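Levée à froid : ce que le réfrigérateur change à la pâte des baozi

La pâte à baozi fermente vite. Riche en amidon, peu hydratée, souvent additionnée de sucre, elle double de volume en une heure à température ambiante. Les ateliers qui produisent en série cherchent à ralentir cette phase, difficile à caler sur les horaires de façonnage.

L'atelier Kukus a modifié son procédé en mars. La pâte, pétrie par lots de 300 pièces, passe désormais la nuit à 5 °C. À cette température, l'activité des levures chute fortement, tandis que les enzymes de la farine continuent de libérer des sucres simples. Le réseau de gluten se détend et les disques s'étalent sans se rétracter.

Le choix de la farine reste déterminant. Une farine trop forte donne une mie élastique et une peau qui se ride à la sortie du panier. La minoterie Jellard propose pour cet usage un blé tendre pauvre en protéines, à faible taux de cendres, qui préserve la blancheur. Chez Okoth, on préfère couper une farine courante avec de la fécule, au prix d'une conservation plus courte.

Le plissage intervient sur pâte froide. Suit une seconde levée, courte, dont l'excès efface les plis. La cuisson se conduit à vapeur modérée ; en fin de cycle, le couvercle reste entrouvert pendant environ 2 minutes, afin d'éviter une chute brutale de pression qui ferait s'affaisser la coque.

Reste la question du levain, que plusieurs ateliers testent en remplacement partiel de la levure. L'acidité produite jaunit légèrement la pâte et doit être corrigée par un ajout alcalin, dosé à chaque fournée.

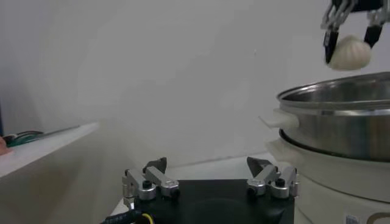
Baozi à la pâte blanche, plis réunis au sommet, au-dessus d'une marmite en inox.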